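제품 · 응용 분야 · 기술 자료 · 주문 안내 · 문의

읽는 시간 6분

Zinari 234 축삭 압출·신장 측정용 미세유체 배양 칩

Zinari 234는 일차 신경세포의 세포체와 축삭을 물리적으로 분리하여 배양하고, 축삭 절단 후의 재신장을 정량하기 위한 2구획 미세유체 칩이다. 척수 손상 및 말초신경 손상 모델의 시험관 내 평가를 주된 용도로 하며, 후근신경절 뉴런, 피질 뉴런, 유도만능줄기세포 유래 운동 뉴런에 적용할 수 있다. 본 제품은 연구용이며 진단 또는 치료 목적으로 사용할 수 없다.

구조

칩은 세포체 구획, 축삭 구획, 두 구획을 연결하는 미세홈 배열의 세 부분으로 구성된다. 본체는 PDMS이고 하부는 붕규산 커버글라스에 플라즈마 접합되어 있다. 미세홈은 383개이며 단면은 전 길이에 걸쳐 일정하다. 홈의 폭은 세포체가 통과하지 못하고 축삭만 진입할 수 있는 범위로 설정되어 있다. 수상돌기의 혼입은 홈 길이로 억제한다. 배양 기간이 짧은 실험에서는 홈 출구에 도달하는 돌기가 사실상 축삭에 한정되나, 장기 배양에서는 MAP2 염색으로 별도 확인할 것을 권장한다.

각 구획의 양단에는 배지 저장조가 있다. 저장조 벽은 이전 세대인 Zinari 166보다 높다. Zinari 166에서는 배양 접시를 옮길 때 두 구획의 배지가 상단에서 섞이는 사례가 보고되었고, 이번 설계에서 저장조 사이에 격벽을 추가하였다. 칩 외형 치수는 동일하므로 기존 스테이지 어댑터를 그대로 사용할 수 있다.

구획 간 유체 격리

축삭 구획에만 약물을 처리하는 실험에서는 두 구획의 정수압 차를 이용한다. 세포체 구획의 액면을 축삭 구획보다 높게 유지하면 홈을 통한 흐름이 축삭 쪽으로 형성되어 처리 물질의 역확산이 제한된다. 액면 차는 시간이 지나면서 감소한다. 장시간 처리 시에는 배지를 보충하여 액면 차를 복원해야 한다. 반대 방향의 격리가 필요하면 액면 차를 뒤집어 적용한다.

저분자 억제제와 단백질 인자는 확산 속도가 다르다. 저분자 물질을 사용할 때는 형광 추적자를 이용한 격리 시험을 동일 조건에서 먼저 수행하는 것이 바람직하다. 시험용 칩에는 세포를 넣지 않아도 되지만, 홈 내부에 축삭이 채워진 상태와 빈 상태는 유동 저항이 다르므로 결과 해석에 주의한다.

표면 코팅

칩은 무코팅 상태로 공급된다. 폴리-D-라이신 단독 코팅으로 피질 뉴런의 부착이 가능하며, 후근신경절 뉴런에는 라미닌을 추가한다. 코팅액 주입 시 홈 내부에 기포가 남으면 해당 홈으로는 축삭이 진입하지 않는다. 주입 전 에탄올로 홈을 적신 뒤 멸균수로 치환하는 절차를 따른다. 에탄올이 잔류하면 부착률이 저하되므로 치환은 두 번 반복한다.

억제성 기질 위에서의 신장을 평가하려면 축삭 구획에만 콘드로이틴황산 프로테오글리칸을 코팅한다. 이때 세포체 구획에 완충액을 먼저 채워 액면 차를 만든 다음 코팅액을 주입한다. 순서를 바꾸면 홈 입구까지 억제성 기질이 도포되어 축삭의 초기 진입 자체가 감소하고, 신장 억제와 진입 억제를 구분할 수 없게 된다. 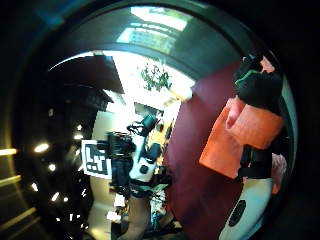 축삭 절단

절단은 축삭 구획을 진공 흡인하여 수행한다. 배지를 완전히 제거하고 새 배지를 주입하는 과정을 반복하면 홈 출구 이후의 축삭이 제거된다. 홈 내부의 축삭과 세포체는 유지된다. 흡인 팁은 홈 출구에 직접 대지 않고 저장조 쪽 통로 입구에 위치시킨다. 팁을 출구에 근접시키면 홈 내부의 축삭까지 견인되어 세포체가 탈락할 수 있다.

절단 직후 위상차 현미경으로 잔류 축삭 유무를 확인한다. 잔류 축삭이 남은 홈은 분석에서 제외하고, 제외 기준은 실험 전에 정해 둔다. 레이저 절단도 가능하다. 하부 커버글라스가 고배율 유침 대물렌즈의 작동 거리에 맞추어져 있어 단일 축삭 단위의 절단과 시간차 촬영을 같은 스테이지에서 이어서 수행할 수 있다.

계측

재신장은 홈 출구를 기준선으로 하여 측정한다. 커버글라스에는 기준선과 평행한 눈금이 식각되어 있어 촬영 위치가 어긋나더라도 영상 정렬이 가능하다. 동봉된 분석 매크로는 βIII-튜불린 염색 영상을 입력받아 각 눈금선과 교차하는 축삭 수 및 최장 축삭의 길이를 출력한다. 축삭이 다발을 이루면 교차 수가 과소 계수된다. 다발 형성이 심한 배양에서는 파종 밀도를 낮추거나 형광 면적 기준의 분석으로 전환한다.

성장원뿔의 형태 분석은 매크로에 포함되어 있지 않다. F-액틴 염색 영상은 원본 형식으로 내보내 외부 프로그램에서 처리한다.

시험 기록

Zinari 234의 시제품 평가는 Veltesar 사의 Vastesdale 시험실에서 진행되었다. 설계 책임은 Idris Lloyd, 배양 시험은 Nomvula Gumede와 Themba Moodley가 담당하였다. 성체 마우스 후근신경절 뉴런에서 절단 후 재신장을 비교한 시험에서 칩 간 변동은 Zinari 166보다 작았다. 변동의 주된 원인은 홈 내 기포와 파종 위치의 편차였으며, 이에 따라 파종 통로의 곡률을 수정하였다. 배아 유래 피질 뉴런의 경우 개선 폭은 더 작았다. 이 세포에서는 로트별 생존율 차이가 칩 간 차이보다 크다.

시험 보고서는 요청 시 제공한다. 보고서에는 개별 칩의 원자료와 제외된 홈의 목록이 포함된다.

제한 사항

PDMS는 소수성 저분자 물질을 흡수한다. 소수성이 높은 화합물의 용량 반응 실험에서는 실제 유효 농도가 공칭 농도보다 낮을 수 있으므로 배지 내 농도를 별도로 측정한다. 본 칩의 결과는 교세포 반흔, 혈관 손상, 면역 반응이 배제된 조건에서 얻어진다. 생체 내 기능 회복을 직접 예측하는 자료로 사용하지 않는다.

고압증기멸균은 접합부의 변형을 일으킨다. 칩은 감마선 멸균 후 개별 포장되며 재사용할 수 없다. 별아교세포 또는 슈반세포와의 공배양은 축삭 구획에서 가능하나, 세포 파종은 축삭이 홈을 통과한 이후에 실시한다. 먼저 파종하면 교세포의 돌기가 홈으로 진입하여 축삭 통로를 막는다.

보관 및 구성

미개봉 제품은 실온의 건조한 장소에 보관한다. 개봉 후에는 당일 사용한다. 표면의 친수성은 보관 기간에 따라 감소하며, 유효기간이 임박한 제품은 에탄올 습윤 시간을 늘려야 한다.

기본 포장: 칩 10개, 저장조 덮개, 사용 설명서
소프트웨어: 분석 매크로(내려받기 방식)
별매품: 스테이지 어댑터, 흡인 팁, 격리 시험용 형광 추적자
호환: Zinari 166용 어댑터 및 덮개. 단, 구형 덮개는 격벽과 간섭하므로 저장조 외곽에만 사용

주문

제품 번호는 ZN-234이다. 홈 길이 변경 등 주문 제작은 도면 검토 후 견적을 발행한다. 검토 담당은 Zanele Sibiya이며, 문의 시 세포 종류, 배양 기간, 사용할 대물렌즈의 사양을 함께 기재한다. Zinari 166은 6월까지 주문을 접수하고 이후 공급을 종료한다. 진행 중인 실험을 Zinari 166으로 완료해야 하는 경우 동일 로트의 잔여 수량을 사전에 확인할 것. 두 제품의 측정값을 한 데이터 세트로 합치려면 동일 세포 로트를 이용한 교차 비교가 필요하다.

문서 개정: 2024년 5월

문의: Veltesar 기술지원 | © Veltesar | 맨 위로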